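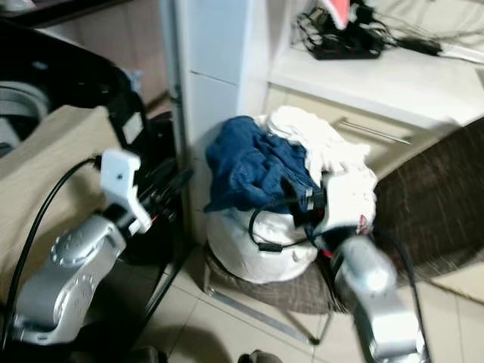
Laundry heaped on the woven stool, white bag at the front.

Clukstead Laundry Set

Clukstead is a set of 67 short recordings of household washing being handled in one tiled room. It covers the stage between the bag and the cupboard: taking things out, sorting them, folding them and putting them in piles.

Contents
The washing is mostly towels and everyday clothes, with a white fabric bag to carry them. Dark and white items are mixed on purpose. Each recording has a text file listing the items used and the order in which they were handled.

Layout
recordings/ — one folder per recording
items.csv — one row per item, with colour and fabric
notes.txt — remarks made on the day

Item names
"Towel" covers every size from 40 cm wide upwards. "Bag" always means the laundry bag. Where the fabric was hard to tell from the pictures alone, the label follows the list written beforehand.

Known problems
Two recordings from October have no notes. White towels against white tiles are easy to miss, and some outlines there are poor — check them by eye before use. Socks were not paired in the item list.

Contact
Enikő Vass looks after the item list and Mateja Jurić the recordings. Last changed November 30, 2021.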